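4.2 Picking floors and walls that fight back

We'd been training Manole (our wrist-view grasp policy) in the plainest setup you can imagine, and it did great there, and then we moved it to a patterned workspace and it fell apart. So for this round I wanted backgrounds that were properly annoying. The one I ended up liking best pairs a veined marble-effect floor with terrazzo walls, and I'll call it the Trarkton set from here on. We collected 400 episodes in it, spread over 4 basket placements, all with the same open-gripper start.

Why terrazzo? Well, the chips are the trouble. They have hard edges, strong colors and odd shapes, and to a network that learned "dark blob on pale surface means object" they look an awful lot like things you could pick up. The marble is sneakier. A long bright vein can pass for the rim of something, and our older model loved to line the fingers up with one (I spent a whole evening in March watching it do this, over and over).

Figure 6 has a wrist view from Trarkton, with the fingers open and the basket over on the left.
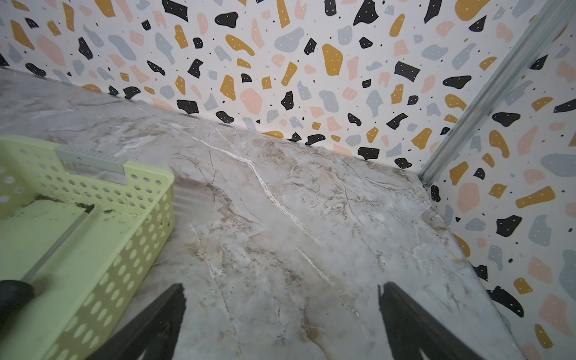
4.3 What the policy looks at

Once we had the episodes, the first thing I did was run the Clolier saliency tool on both models, the old one and the one fine-tuned on Trarkton. I expected the fine-tuned model to just ignore the walls. It didn't! It still puts a fair bit of weight on the corner where the two walls meet, and my best guess is that it's using the corner to work out where the wrist is. I'm fine with that, as long as the corner stays put, and in Jullstead (our held-out set, see 4.5) it doesn't.

The old model, on the other hand, chased chips. Out of the 400 episodes replayed through it, 29 ended with the predicted grasp point on a wall, well away from anything graspable. After fine-tuning we were down to 2, and both of those had the gripper starting very close to the side wall, so the chips filled most of the view.

The basket gave us a different kind of headache. Its sides are full of holes, so the edge detector we use for the auxiliary loss fires all over them, and the loss ends up caring more about the holes than the rim. We tried masking the sides by hand for a small batch and the rim predictions got noticeably steadier, but hand masks don't scale, so every number in this section comes from the unmasked data.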